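The Kerkia was meant to do the dishes. 489 quid, Ashley Kershaw had paid, second hand from a bloke at Wragg, and it had been thinking about one bowl for 35 minutes.

"It's learning," said Dalex.

"It's sulking."

Beep. Arm up. Arm down. Nothing in it.

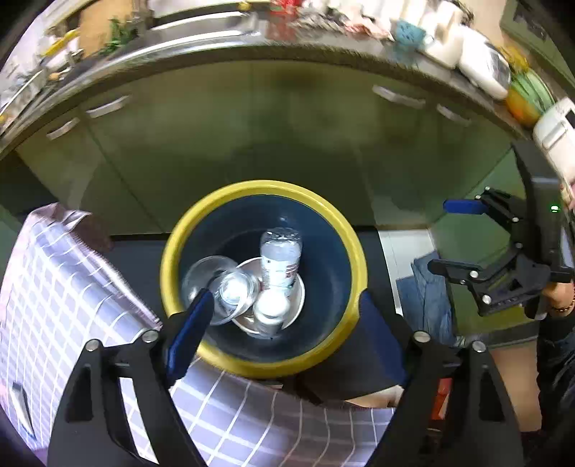

She put the kettle on. Her gran had cleared a whole wedding in less time – 300 plates, bad hip, fag on the go. Never needed an update.

"Give it till September," Dalex said. "They're doing shirts by then. Hurkano said so, in the email."

"Hurkano said it'd do cups."

Another beep. Slower. The arm went out agian, shook a bit, stopped over the sink. Both of them leaning in now, not breathing much.

"Go on," she said. Quiet, like to a horse.

It turned the tap on. Just the tap.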